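3. Why the second cup tastes different

Figure 1. Small blocks of different colours and lengths on a pale wooden floor, simulated view from overhead.
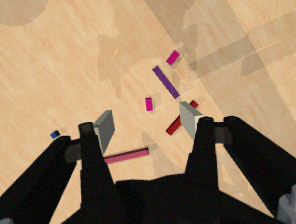

Why does coffee from the same bag taste flatter in the afternoon than it did at breakfast? In our tastings the grounds were the main cause, as coffee ground in the morning and left in an open tin had lost much of its smell by three o'clock, while whole beans from the same bag had kept theirs.

We came to this question by way of the tea rooms at Uvley and Gorton, where regular customers had long grumbled that the afternoon pot was a poorer thing than the morning one. Edgars Eglītis, who kept the tasting notes through August, was inclined at first to blame the water – and we must admit the rest of us rather agreed with him. Both tea rooms were therefore asked to draw their water from one tank, and the grumbling carried on just as before.

Over the whole study 2088 cups were poured and scored out of 100 by a panel of 31 tasters, all of whom drank their coffee black and without sugar. Cups made from morning grounds scored lower in the afternoon at both places, and the gap was wider at Gorton, where the tin stood near the ovens. Ilze Ķēniņš then repeated the work with two further roasts, one from Žukauskas and the other a darker blend sold as Lostix. The darker blend faded sooner, though a few of our tasters said they liked it all the better for that, and we have left their scores in. How far the warmth of the kitchen played its part is taken up in section 4.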